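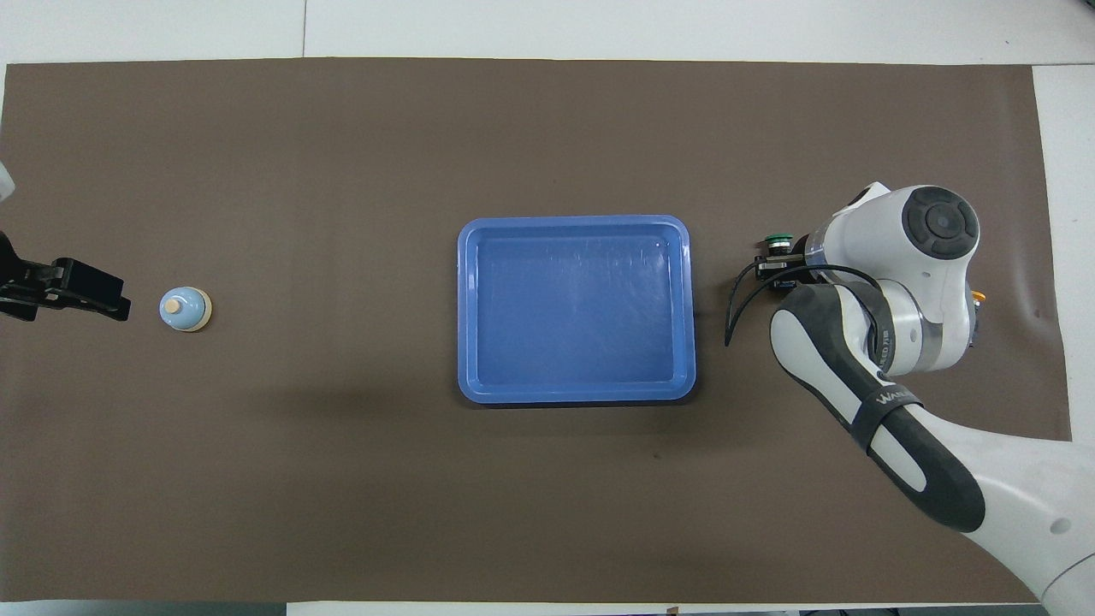
Skelura - new album, first impressions?

tapehead_mo
Been through it 2 times now. For anyone who hasn't kept up, Skelura are the duo from Priltness who put out that cassette of slow synth stuff, then went quiet. The new one is called Gilchrist and it has real drums on most of it. I like side one a lot. Side two drags until the closer.

lowpassfilter
Disagree about side two. The long track with the organ is the best thing they've done. The drums are what I can't get used to. They're mixed so loud that the vocals go missing on the opener.

tapehead_mo
What are you listening on? The vocals are quiet but I can make them out fine.

lowpassfilter
Stream on headphones. Same on the speakers at home.

brackish
The vinyl is a different master. I have both and the drums sit further back on the record. Finum did the pressing and mine is flat and quiet, apart from a few clicks in the run-in. 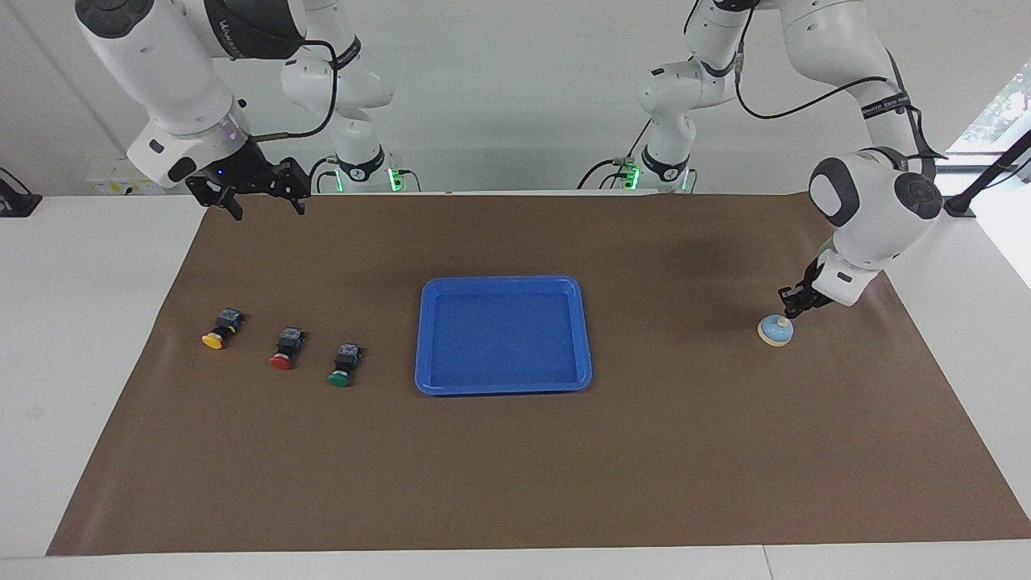 I'd also say the opener is a bad pick for track one. They played it fourth when I saw them in November and it worked much better there, after people had settled in. The room holds 152 and it was close to full.

odd_meter
Was that the Priltness show? I was there too. I thought the new songs went over fine, but they only played one thing off the cassette, and it was the short one.

brackish
Yes, that one. They did two from the cassette, the second was in the encore.

odd_meter
I left before the encore to get the last train, so fair enough.

kettle_drone
Unpopular view, but the cassette was better. It was 21 minutes long and had no filler. This one could lose three songs. The drummer is good — I just don't think this band needed one.

lowpassfilter
Agree on the drums, not on the length. Which three would you cut?

kettle_drone
Tracks three, six and seven.

tapehead_mo
Six is the single.

kettle_drone
I know. I'd still cut it.

brackish
Does anyone know if the cassette is getting a repress? The label page still says sold out.

odd_meter
They had a few at the merch table in November. I'd email the label and ask.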